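Cutting back on coffee, week six

February 27, 2020

I said in January that I would write an update once I had something to report. I now do, so this is it.

At the start of the year I was drinking 9 cups a day. I only know that because I kept a tally on the back of an envelope for one work day, and I didn't like the total. I wasn't sleeping well and I had a headache every Saturday by lunch, which I had always blamed on the week. A cousin pointed out that Saturday was the day I slept in and had my first cup three hours late.

What I did

I didn't quit. I tried that years ago and was no use to anyone for four days. This time I dropped one cup a week, starting with the last one of the day. The evening cup was easy. The one at four in the afternoon was not, and I put it back twice before it stayed gone.

I also stopped buying from Gulau, the place on the corner by the train station. Their coffee is good, but the smallest size they sell is what I would call a large, and I walk past it twice a day. I now cross the street before I get there. I paid off a card balance of $166 with what I would have spent, or at least that's how I did the math.

At home I still use the same beans from Virk, ground a bit coarser. I bought one bag of their decaf and didn't finish it. It tasted flat to me – maybe it was an old bag.

What changed

Sleep got better in the third week. Before that I noticed nothing except being in a bad mood at ten in the morning. I fall asleep faster now and I wake up once in the night instead of three times. The Saturday headache is gone.

I still have three cups a day: two before work and one after lunch. I think I'll stay there. I like coffee and I don't see a reason to go to zero.

What I drink instead

Mostly water. I know that's a dull answer. I tried a few herbal teas and the only one I'd buy again is a ginger one. Fizzy water gives me hiccups. At work I keep a bottle within reach, and when I want a coffee out of boredom I drink some of that first. Half the time the urge passes.

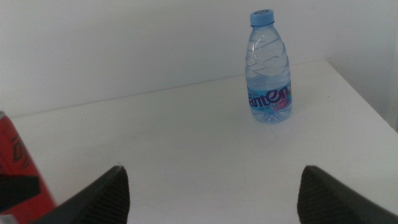

Questions from the last post

Someone asked if I use an app. I tried one called Umo for 13 days and got tired of the reminders. The envelope works better for me.

Someone else asked about switching to black tea. I drink it now and then, but I count it as a cup, so it doesn't get me out of anything.

I'm away for part of next month and hotel coffee is usually bad enough to help. I'll post again if the number goes up.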